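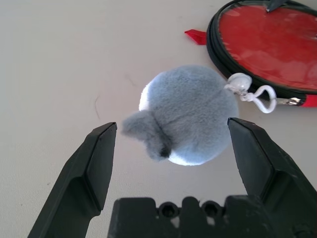 Page last changed: August 17, 2024

Mimeck Backlist Conversion
Supplied by Verschueren, distributed to publishers by Eltgate

Mimeck turns printed books and old typesetting files into EPUB 3 and print-ready PDF. It is sold to publishers with titles that went out of print before ebooks were a regular part of the contract.

What you send
One clean copy of each book, hardcover or paperback. Copies are cut at the spine for scanning and are not returned. If you need the copy back, order the non-destructive option, which adds 10 working days. Typesetting files are accepted from most desktop publishing programs. Send the fonts with them if you have them.

What you get
EPUB 3 file with linked contents and page list
PDF at the original trim size
Cover file, rebuilt from the jacket if no artwork survives
Metadata record in ONIX 3.0
Proofing report listing every doubtful character by page

Text is read twice, once against the scan and once on its own. Indexes are relinked to the new text. Footnotes become pop-up notes unless you ask for endnotes.

Limits
Standard pricing covers books up to 1,408 pages. Multi-volume works are quoted by volume. Mathematical setting, music and right-to-left scripts are quoted separately. Picture books are done as fixed layout only.

Rights
Verschueren does not clear rights. The order form asks you to confirm that you hold electronic rights for the text and for any illustrations. Pictures you can't clear can be left out, and a blank with the caption is set in their place.

Ordering
Minimum order is 16 titles. Smaller lists can go in with the shared batch, which closes at the end of February each year. Order code for new accounts is MB-121. Existing Mastenis warehouse customers can have copies pulled from stock and sent direct; tick the box on page two of the form.

Corrections reported within 90 days of delivery are made free of charge. After that they are billed by the hour.

See also: Mimeck Metadata Only, Mimeck Large Print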